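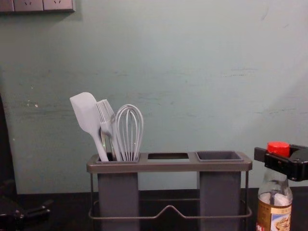 A countertop holder with the spatula, brush and whisk in the left compartment.

The Bamville Residents' Association has been asked whether its shared kitchen needs more storage. In my view it needs less. A holder with room to spare is easier to use than a full drawer, and easier to wash.

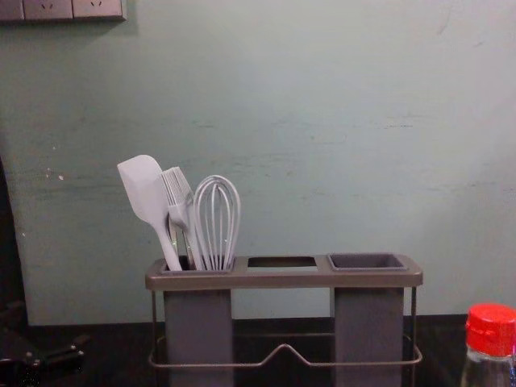
Our present rules allow up to 10 utensils on each counter. I would propose 5, with the remainder kept in the cupboard and taken out on request. Most meals prepared on a Thursday evening call for a spatula, a whisk and a spoon – little else.
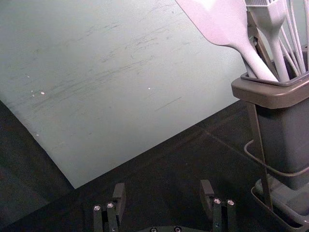
Maricica Sârbu has written to disagree, arguing that people who cook for eight want every tool within reach and will not go looking in a cupboard. 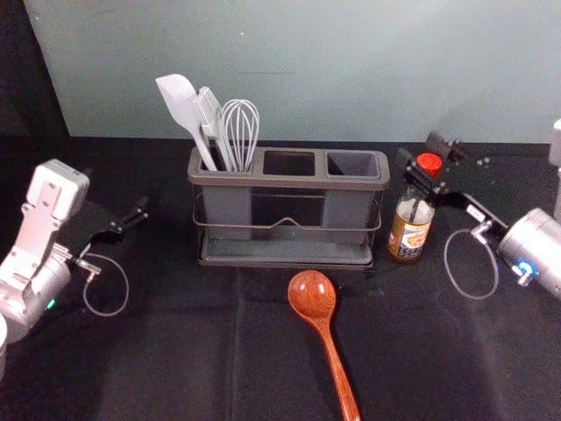
A cook's reach is a fair concern, and the cupboard should therefore be the one beside the stove. The limit itself ought to stand. I ask members to consider it before the November meeting.

Tegan Whitcombe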